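Keeping Citrus Going Past July

Every winter my neighbour's mandarin tree leans over the fence and every winter I accept more bags than I have any business accepting. I live in Hernthorpe, where it is considered rude to leave a house without being handed fruit. What follows is what I've learned about keeping the stuff, using the stuff and, when it comes to that, burying the stuff.

Sort them before you do anything else

Tip the whole bag out on the bench. Yes, all of it. The one with the soft spot is always at the bottom, breathing on its friends, and green mould travels through a bag faster than gossip through a school car park. Anything split or bruised gets eaten today or juiced. Anything furry goes out. Don't sniff it first to be sure.

If you're picking your own, snip the fruit off with secateurs and leave a tiny button of stem behind. Mandarins have loose skin and a good yank will pull a plug out of the top, and then you've got a piece of fruit with a hole in it and about a day to deal with it.

Don't wash them until you want them

My aunt washed everything the minute it came through the door, including once a loaf of bread (a long story, and she denies it). With citrus, water sitting in the pores and around the stem is an invitation to rot. Brush off the dirt with a dry tea towel and leave the scrubbing for later. If you plan to use the zest, scrub then, under warm water with a vegetable brush. Bought fruit is often waxed and the wax wants a bit of persuading.

Bowl or fridge?

Both. A bowl on the table is good for what you'll get through this week. Choose something wide and keep it to one layer, or two at the very most. The tall glass cylinder full of lemons that you see in real estate photos is a rot experiment with nice lighting. 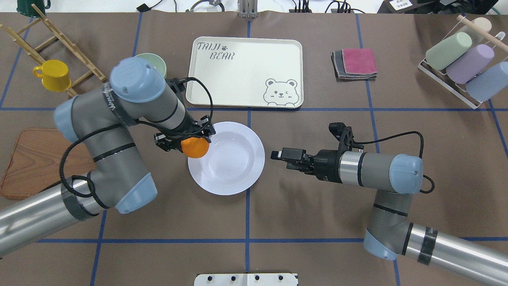

The rest should go in the crisper, in a mesh bag or a paper one, with the humidity slider set wherever yours makes sense. Mine is a Flestent, and the slider has two pictures on it, one a leaf and the other possibly a pear or a light bulb. I leave it in the middle. Mandarins will do a couple of weeks in there, oranges and lemons a good deal longer. Take a few out an hour before you want to eat them. Cold mandarins taste of cold.

Keep them away from the eggs and butter if you're zesting as you go, as butter will pick up the smell of anything within arm's reach. I've had onion butter by accident and I've had orange butter by accident, and only one of those was welcome on toast.

Freezing

Juice goes into ice cube trays, then into a labelled bag. Label it. Lemon juice and egg white look remarkably alike when frozen, as a pavlova of mine can confirm.

Zest freezes well in a small jar. Grate it before you juice the fruit, never after, unless you enjoy grating a wet sock. Press lightly and stop at the white pith.

Whole lemons and oranges can be frozen too. They come out mushy, but they're fine for juice or for a boiled orange cake. Mandarin segments, frozen on a tray with the stringy bits pulled off, are a decent thing to give children when it's hot. Nandi Jacobs from the swimming club puts them in a jug of soda water and calls it a party.

Marmalade, for the strong of wrist

I make one batch a year, swear off it, and forget. Weigh the fruit after sorting. Last time mine came to 1,156 grams, which is an irritating number to scale a recipe by, so I ate one and called it 1,000. Slice the peel thinner than you think you need to. Soak it overnight in the cooking water, tie the pips and pith up in muslin and let them sit in there as well.

Simmer the peel until you can squash a piece between two fingers before the sugar goes anywhere near it. Sugar stops the peel softening, so whatever chewiness you have at that point you'll have until the jar is empty. Put a saucer in the freezer for testing the set, then put a second one in, having forgotten that you'll dirty the first within seconds. You'll want around 4 goes at it.

Jars should be hot when the marmalade is hot. I use the old Closberg ones with the wide necks, washed in soapy water and dried in a low oven, with fresh lids every year.

Peels

Dried peel makes a good firelighter. Spread it on a rack near the heater until it snaps, and store it in a tin. Nokuthula Motaung across the road keeps hers in a Mabaso tea tin next to the actual tea, and I've learned to watch her make the cup.

Peel steeped in white vinegar for a fortnight, strained and cut half and half with water, makes a reasonable cleaner for glass and the stovetop. Keep it off marble and any other natural stone, as the acid will leave dull marks that no amount of apologising will buff out. Never mix it with bleach.

As for compost, small amounts are fine if you chop them up. A whole bucket of citrus in one go will sulk in the heap until spring. Worm farms are fussier and mine won't touch the stuff. They left a mandarin skin sitting on top for a month, perfectly intact, like a returned letter.

Next bag is due over the fence any day now. I can hear the ladder.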